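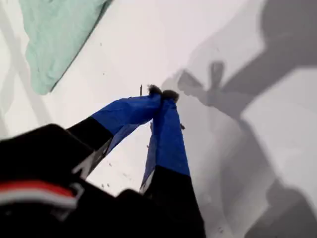
Florian Carré asked in the last ticket whether we could please stop calling it "laundry mode" until it folds something a customer would accept back. Fair! I've renamed this one.

Ticket: T-shirt folding, left arm closes with nothing between the fingers
Product: Drarnum folding routine, two-arm setup
Status: open (reopened twice, sorry)
Priority: Florian says low, I say medium

What happens

The routine starts fine. Both arms come in over the table, the left one picks a spot on the hem, goes down, closes, and then lifts as if it had the shirt. Often it has no shirt at all. It then does the whole fold in the air, very carefully, and reports success. Out of 155 starts in June I logged 100 that got as far as a real first grasp, and I was generous with a few of those. The other 55 were air folds or the arm timing out over the table.

Steps to reproduce

Lay one T-shirt on the table, not too neatly. Start the routine from home position. Wait. If it works the first time, bunch up the collar and run it again, that nearly always brings the problem out.

What I've tried so far

Recalibrated both arms (twice, because I forgot to save). Slowed the close down. Raised the grip threshold, which made it give up on good grasps too, so I put it back where it was. Cleaned the camera lenses. Swapped in a heavier cotton shirt for a morning and got fewer misses, though I wouldn't bet on it, I was also standing there nudging the hem toward the gripper like a parent at a bowling alley. 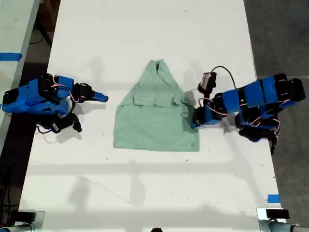

Bodin replied at 4:40 p.m.: I don't think your gripper is the issue. The planner treats the shirt like a flat board with corners. As soon as the top is bunched there are no corners to find, so it guesses. Can you send me the run logs with the collar gathered, and try lowering the approach by 2 mm on the left side only?

Okay so, did that. Lowering the approach helped more than anything else I've done on this ticket. The left arm gets cloth on most tries now, including the messy starts. New problem though: it likes to grab more than one layer. You ask for the hem and you get the hem plus whatever was lying under it, and then the fold comes out as a kind of burrito.
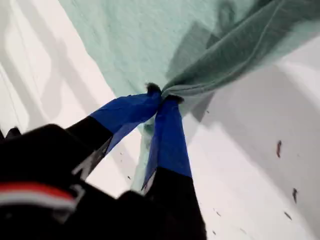

I also tried having it let go and regrasp when the pull felt too heavy. That's sort of working, but it adds 15 seconds per shirt and we weren't exactly racing to begin with. My own time for a T-shirt is a few seconds and I'm sloppy.

Second thing, the arms don't wait for each other. The right arm goes to its spot on a timer, whether or not the left one has anything. 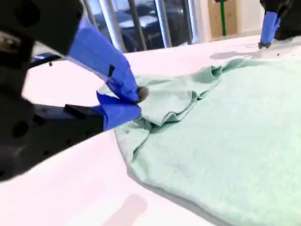

Left gripper on a fold, right fingertip at the far edge of the cloth.

I'd like a handshake between the two: left confirms cloth, then right moves. Bodin thinks it's a small change in Drarnum, so I've opened that as its own request and linked it.

For Stidska, who keep asking if they can have this in the back of the shop by fall: I'd tell them no for shirts. Towels, maybe. Square things, one at a time, with a person close by. The Prurno folks asked about fitted sheets and I just left that email alone.

Next up: rerun the collar tests with the regrasp on, attach logs, check the left approach hasn't drifted. Leaving this open.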